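Section 4. Folding the cover before storage

Your Brulcombe table cover must be folded in the same way each time. If it is folded differently every week, the creases go in all directions and the cover does not lie well on the table.

Before you begin

Wipe the table and let it dry fully. Remove pens, clips and cups. The cover must be dry too. Do not fold it directly after washing, even if it feels almost dry in the hand.

Caution: Do not use the iron on the satin setting of older irons. See Section 6 for the temperature.

Steps

1. Lay the cover on the table with the smooth side down. The sewn label (Cavari, size 106) should be near to you.

2. Smooth it with the flat hand, from the middle to the outside. Do not pull at the corners.

3. Bring the left long side over to the right long side. Make the two edges meet.

4. Fold one more time in the same direction. You have now a long strip.

5. Press along the fold with the side of your hand. Only light pressure is needed.

6. Look at the short end. If one layer is longer than the other, open the last fold and repeat step 4.
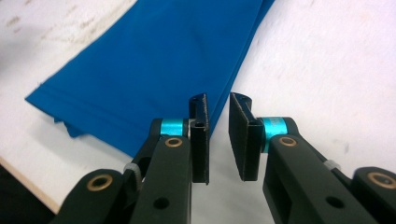

Photo: Khalil Bitar

The long side should be straight, as with the blue fabric in the photo. The short end is more difficult. A corner often stays loose and rumpled there, with the hem doubled over. Put one finger inside the corner, push it out gently and lay it flat again.

7. Fold the strip from the short end toward the middle, then once again.

8. Put the cover in the Fura bag, part no. 2766, with the last fold at the bottom.

Note: Small creases across the fabric are normal and do not need ironing before storage. For covers which stay in the bag longer than 13 weeks, open them once and fold again from step 1.

Section 5. Storing more than one cover

Lay the bags flat on the shelf.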